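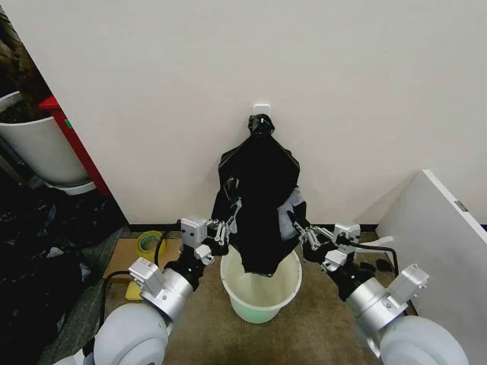
Both grippers closed on the black material above the bucket, Bonberg workcell.

Two-arm coordination on thin, hanging material: planner or learned policy?

Posted by xsong_controls
Our group at Bonberg is preparing the May release of Granduto, the control stack for our two-arm station. The current policy was trained on 400 demonstrations and issues position targets at 30 Hz. Its weak point is the interval in which both grippers hold the same material. Small differences between the two arm trajectories produce tension that position control does not register. I would welcome comments on whether a conventional planner should govern this interval.
Xiaoqing Song

Reply by g.xiong
I would recommend a planner with a fixed constraint on the distance between the grippers. We adopted this arrangement in Drirkisum and found it considerably easier to review. A learned policy offers no such limit to inspect.
Guoqing Xiong

Reply by wei_tooling
I must disagree. A fixed distance presumes that the grasp points do not slip, and with thin material they do. More demonstrations would serve you better; our results were not dependable until we had 1,000.

Reply by xsong_controls
Thank you both. Slip is the larger concern for us. The perception module also segments black material poorly where it folds over itself, so the estimated edge moves between updates.

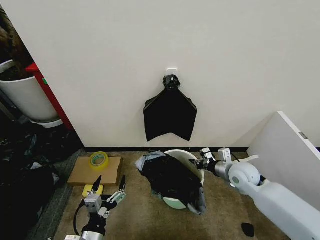
The same module must locate the bin rim when black plastic covers most of the front. At present we fit a circle to whatever part of the rim is visible, and the fit is rejected if fewer than 14 edge points remain.

Reply by g.xiong
That threshold appears low to me. I would raise it and hold the last accepted pose in the meantime.

Reply by wei_tooling
Holding the pose is acceptable only if the bin has not moved. Please log both estimates before changing the threshold.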